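Dondell Rolls Out Quieter Heated Humidifier for Home Sleep Therapy

Dondell has a new heated humidifier on the way to home care suppliers this August, and people who sleep with CPAP have plenty to look forward to! The Notance 2 replaces the original Notance and keeps the same hose fitting, so the tubing and mask you already like will carry straight over.

The big change is the water chamber. It opens from the top now (no more tipping it sideways over the sink at midnight), and every part of it can go in the dishwasher. The warm-up is gentler too, with five comfort settings and a dial you can find in the dark.

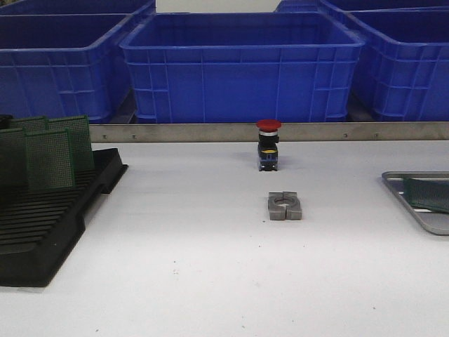 A red-capped emergency stop button and green circuit boards on a white worktable.

Vlachou, the home care supplier, tried the unit with 154 of its customers over the spring, and 2641 nights of use were logged in all. Dry mouth was the complaint people most wanted fixed, and the comments that came back on it were wonderful to read.

Jivetti will carry the Notance 2 in its stores and by mail, along with spare chambers and a padded travel case. The filters are sold in packs of 34. Orders open Thursday at 9 a.m., and owners of the first Notance can ask their supplier for the trade-in price.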